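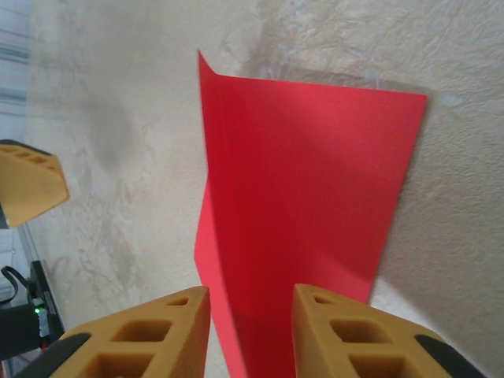
Paper tips from the folding bench

I keep a running list of household tips, and this month's batch comes straight from my day job, where we've been teaching two grippers to handle paper. It has made me so much better at wrapping presents!

Crease first, lift second. We ran the same sheet two ways, 20 tries each. Picked up flat, it flopped over and slid out 9 times. With one vertical crease pressed in before the lift, it got away from us once. A crease turns floppy paper into something with a spine, and it works just as well for shelf liner or a big sheet of parchment (I do mine along the counter edge).

Hold it low. Hugo Gaillard wrote the first version of our routine and had the fingers grab near the top, which looks tidy, but the bottom swings all over the place. Go for the lower part, one finger on each side of the fold, and squeeze less than you think. Same at home with wrapping paper: pinch low, let the top stand up by itself.

Use a bright color for practice. Red against a beige wall is easy on the cameras and it's easy on my eyes too. White paper on a white table is misery for everybody.

Keep the sheets somewhere dry. In August our paper went limp and we lost a whole Sunday to it before Štěpánka Gajdoš thought to move the stack into a lidded box with a bag of rice. Mine at home lives in an old cookie tin now.

Don't re-use a sheet that has been creased in the wrong spot. It will find that old line again, every single time. Cut it down for shopping lists.

Next month: tape, and how to find the end of it.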